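Larik hand-held gripper kit, two months in

I bought the Larik in September after going back and forth on it for most of the summer. It's the hand-held sort - you hold the grip, squeeze, and two fingers close on whatever is in front of you while a little camera films the lot. The recordings then go off to train a proper arm later on. We do sorting and repacking of returned shoes and clothes at a small place in Grikholm, and I wanted to see if we could gather our own recordings without paying someone else to come in and do it.

Ordering first. It came from Trindum, who as far as I can tell are the only people selling it over here. I paid 1624 for the kit with the spare pads and the longer cable. The one without spares was cheaper and I'm very glad I didn't get it (more on the pads in a minute). The box was well packed, the printed guide is short and a bit optimistic, and I had the thing working before lunch, which I hadn't expected at all!

In the hand it's lovely. I've got small hands and I was worried about the reach to the trigger, but you can shift the grip back a notch and then it's fine. The balance is a touch front-heavy. After a long afternoon I feel it in my wrist, so I swap sides or go and make tea.

Now the fingers. They're plain boxy things and they hold better than they look as if they should. Trainers, slippers, rolled-up socks, boots by the ankle, all good. Soft knitted shoes are trickier. Squeeze a bit hard and the whole shoe folds in on itself, go gently and it swings round by the heel. I've learnt to take them across the middle, near the laces, and lift slowly. Shiny patent shoes I've more or less given up on.

The pads are my biggest moan. They're grippy when new but they pick up every bit of fluff going, and the edges start to fray well before you'd like. If you work with anything woolly, have a lint roller to hand and use it often. Changing a pad is easy enough, just fiddly.

The software, Sarmiento, is the weak half. It saves every recording without fuss and the playback is clear, but you can't rename a batch once it's closed, and the search is hopeless. My best run so far was 221 recordings in one sitting, and I still had to scroll through the lot to find the three where I'd sneezed. An update came out a while back that was meant to sort this and mostly moved the buttons.

Support have been decent. I wrote to them early one morning about a clicking noise in the trigger and had a sensible reply by four in the afternoon, with a drawing showing which screw to loosen. Clicking gone.

Would I buy it again? Yes, with two sets of spare pads in the basket from the start. If you only handle boxes and bottles you could get by with something cheaper. For shoes and soft things I haven't tried anything nicer to use.
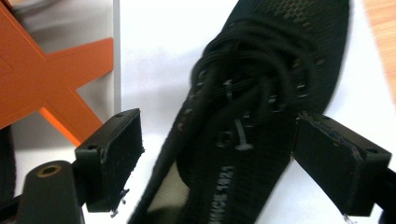 Moss_and_Tin: Thanks for this, I've been dithering over the same kit. It's gone up to 1669 with the spares when I looked this morning, so you did well. Does the trigger get stiff in a cold room? Our unit isn't heated and my last gripper hated it.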